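Der Griff an den Ärmel
Was sich bei einem Textilpflegebetrieb in Rurnberg ändert, wenn Maschinen das Falten lernen sollen

Wer bei Farina in der Wäscherei arbeitet, fasst am Tag mehrere Hundert Kleidungsstücke an. Hemden laufen seit Jahren über die Presse, Bettwäsche über die Mangel. Jacken dagegen werden von Hand glattgezogen, geschlossen und gefaltet. Gerade Steppjacken galten im Betrieb immer als Arbeit für Leute mit Erfahrung.

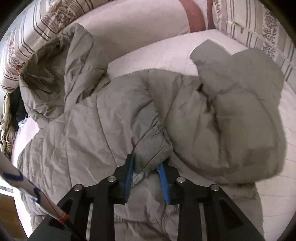 Ein gefütterter Ärmel gibt nach, rutscht weg und liegt jedes Mal anders. Für einen Roboter ist das schwieriger als ein Karton oder ein Blech. Deshalb hat Farina im Juli mit dem Projekt Vukuvura begonnen. Beschäftigte führen dabei einen Greifer mit zwei Fingern von Hand und legen damit Kleidung zusammen. Die Aufnahmen gehen an den Entwickler Avetti, der damit seine Steuerung trainiert. Geübt wird im Betrieb und auch in Privatwohnungen, auf Betten, Sofas und Tischen, damit die Maschine nicht nur eine einzige Unterlage kennt.

Von den 62 Beschäftigten haben sich 19 für das Projekt gemeldet. Sie arbeiten höchstens 20 Stunden im Monat mit dem Greifer, den Rest der Zeit stehen sie wie bisher am Tisch oder an der Presse. Die Stunden werden als normale Arbeitszeit bezahlt, dazu kommt ein Zuschlag. Wer zu Hause aufnimmt, unterschreibt eine gesonderte Erklärung und kann sie jederzeit zurückziehen.

Die Umstellung fällt nicht allen leicht. Mit bloßen Händen greift man einen Ärmel am Bündchen, streicht mit der anderen Hand nach und merkt sofort, ob das Futter verdreht ist. Mit dem Werkzeug fehlt dieses Gefühl. Viele berichten, dass sie in den ersten Wochen langsamer waren und abends die Handgelenke spürten. Inzwischen wird nach jeder halben Stunde gewechselt. Eine Jacke, die am Tisch in einer Minute fertig ist, dauert mit dem Greifer immer noch deutlich länger.

Rund 178 Stunden Material sind bisher zusammengekommen. Ob das reicht, kann der Betrieb nicht sagen. Ein erster Faltplatz soll zunächst nur Handtücher und T-Shirts übernehmen, Jacken kommen später.

Im Pausenraum wird vor allem über die Zeit danach gesprochen. Die Geschäftsführung hat zugesagt, dass wegen des Projekts keine Stelle gestrichen wird. Eine schriftliche Vereinbarung liegt im Entwurf vor, gestritten wird noch über die Laufzeit. Einige Ältere rechnen damit, dass sie in Rente sind, bevor eine Maschine ihre Arbeit kann. Jüngere fragen eher nach Schulungen, denn die Faltplätze müssen eingerichtet und überwacht werden. Der erste Kurs dafür ist ausgeschrieben, Anmeldungen nimmt das Personalbüro in Rurnberg entgegen.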